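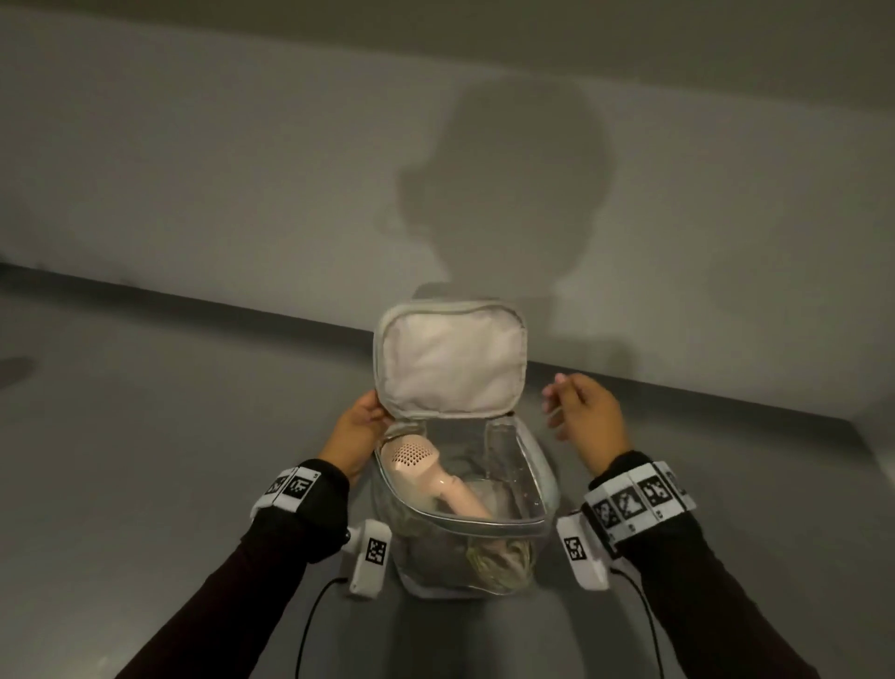

MERVILLE — The town's indoor pool has a hair dryer problem, and it has decided to solve it by asking everyone to bring one.

The six wall dryers in the changing rooms at the Merville baths were switched off for good in February, after a winter in which they mostly blew cold air at people who had not asked for it. Replacing them was priced at more than the pool had set aside for the year. In their place, swimmers now get a shelf, a row of outlets and a sheet of rules taped up next to the mirror.

The rules are short. Compact dryers only. Everything has to arrive in a clear pouch that zips shut, so that staff can tell at a glance what is in it and whose shampoo has leaked. Cords must be coiled before the pouch is closed, a line that has been underlined twice since it first went up.

Pool manager Gertraud Kofler said the cord rule came out of the first week, when the shelf looked "like somebody had emptied a drawer of spaghetti onto it." She now runs a ten-minute packing session before the early swim. Dryer in first, on a slant, she tells people. Cord looped over the fingers, never wound tight around the handle. Lid down last, and no leaning on it.

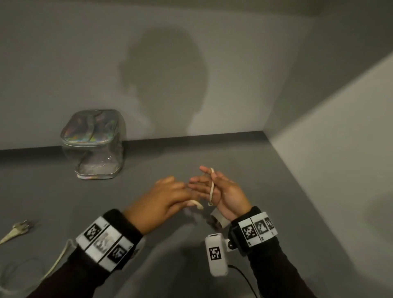 Attendance has been better than anyone at the front desk predicted. The pool has 612 members, and 262 of them have signed up for a spot on the shelf, which holds 99 pouches if they are the square kind and rather fewer if people insist on the long ones. Kofler is keeping a waiting list. She would like it known that the list is not negotiable, and that cake has been tried.

Gruber, the drugstore on the main street, sold out of clear pouches twice and has put up a sign promising more. The ones left when this reporter called in were all extra large and would have held a dryer, a towel and a small dog.

Not every swimmer is won over. Reto Oberholzer, who has been in the slow lane most mornings for years, said he had no objection to tidiness but did object to being taught to fold a wire at six in the morning. He also pointed out that he is bald. He has attended the session three times, he said, for the company.

The shelf stays up through the end of the season. Sign-up for a spot is at the front desk, and unclaimed pouches go into the lost property bin with the goggles.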